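In Praise of the Scuffed-Up Table

Let's talk about tables, and about why I have stopped apologizing for mine. 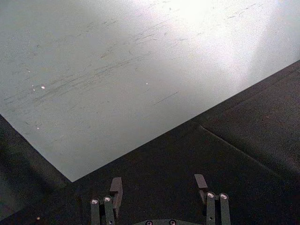 I spent most of August being weird about a tabletop. I wiped it before people came over. I wiped it after they left. I tilted my head to catch the light and then got mad at what the light showed me, which was streaks, always streaks, little dark drag lines going off at a slant like somebody had been parallel parking a toaster. A pale, matte table is gorgeous for exactly one afternoon. After that it's a diary.

And I think that's fine now! I think it might even be good. But it took me an embarrassing amount of scrubbing to get there, so let me back up.

When I moved into the apartment in Rorimside, I wanted everything light. I'd spent six years eating dinner at my aunt's old dining set, this enormous brown beast with legs like a hippo, and you could have spilled an entire pot of gravy on it and found out at Christmas. I was sick of brown. I wanted one of those calm, pale rooms where people own a single pear. So I bought a pale gray-white table from Brundar (more than 1000 dollars if you add delivery, and I did have to add delivery, I live up two flights) and I walked around it for a week like it was a new car.

My friend Bernadette Doherty came over to see it and put her keys down on it. Just put them down! And slid them! I heard the sound and I believe I made a sound too. She looked at me, looked at the keys, and asked if we were going to be eating standing up from now on.

I laughed it off, but the answer was sort of yes. I ate over the sink a lot that month. I bought cork coasters, then a runner, then felt dots for the bottom of the fruit bowl. I had placemats under placemats. At some point the only part of the table I could see was a strip at one end, and I'd paid all that money for a surface I was hiding from my own plates.

There's a whole world of advice out there for people in this condition, by the way. I read all of it. Baking soda paste. A pencil eraser. Those white sponges that take the mark off, along with, if you get carried away, a bit of the finish, so you end up with a shiny patch where the dull streak was. (Ask me how I know.) One forum thread I found had run to 100 replies on whether you should wipe in circles or in straight lines, and people were furious with each other. I had a position. I was a straight lines person. I typed out a paragraph defending straight lines and then I looked at it and closed the laptop and went for a walk.

Here's my opinion, since this is supposed to be an opinion column. A table is a work surface. It's the most used flat thing in most homes, and we've somehow decided it should look like nothing has ever happened on it. We don't do this with other stuff. No one expects a cutting board to stay smooth. We like a cast iron pan better the uglier it gets, people will corner you at a party to tell you how old theirs is. We pay extra for jeans that somebody else already wore out with a machine. But a few smudges across the middle of a table, right where every normal person puts down every normal thing, and we start shopping.

And it is always across the middle, have you noticed? The corners of a table live forever. You could put the corners in a museum. The middle is where the box gets dragged to be opened, where the laptop goes, where you shove the serving dish toward the person who says they don't want any more and then has more. If your scuffs are in the middle, congratulations, your table is being used by people.

Part of this is the light's fault. On the side toward the window my table looks perfect, the glare bleaches it out until you'd swear it was brand new. Walk around to the other chair and suddenly it's a crime lab. Same table! I used to seat guests on the window-facing side according to how much I cared about their opinion, and I'm only slightly joking.

Then there are crumbs. I'm going to defend crumbs, too, but only up to a point. A crumb you can see is a crumb you can pick up with a wet fingertip. My aunt's brown table was, I now understand, completely filthy for the whole time I lived with it, and I had no clue. A pale table tells on you right away. One speck of bread and it's practically lit up. I found this stressful at first and now I kind of respect it. You get a minute of wiping a day and you're done, and you don't discover anything horrible in the spring.

What I won't defend is the idea that you should wipe while people are still eating. I have been to that dinner. The host had a cloth in her lap the whole night like a second napkin, and every time you tore a piece of bread, here came the cloth. Lovely woman, amazing soup, and I have never been so aware of my own hands. I went home and realized I had been about two weeks from being her.

I did go back to the Brundar showroom, in the thick of it, to ask about having the top refinished. They quoted me a price I won't repeat and then walked me over to a darker model from Bisico, for people who "live hard." Live hard! I drink tea! I was honestly tempted, though, and I stood there stroking it like a horse. But dark tops have their own problems, dust being the main one, and anything dark with a grain to it grabs lint and won't let go. I have a charcoal throw that proves this to me every day of my life. You're only ever choosing which kind of mess you'd like to look at.

My coworker Aoife Duggan had the best answer, and she gave it without looking up from her sandwich. She said her parents' table had a burn on it from a pot and that when they replaced the table, she and her sisters were all upset about the burn. They'd used it to mark whose side was whose. I've thought about that burn a lot, considering I never met it.

So in the end I took off the runner. I took off the cork things, except one, which I like. I kept the felt dots on the fruit bowl, I haven't lost my mind. The streaks that come up with dish soap and warm water, I let them come up. The ones that don't can stay where they are. I drag boxes across it. Bernadette has been back and she threw her keys down from what I'd call an unnecessary height, to test me, and I asked her if she wanted milk.

If you've got a new table in the house and you're creeping around it, my advice is to get the first scuff over with. Have somebody over tonight. Serve something in a heavy dish and pass it by sliding.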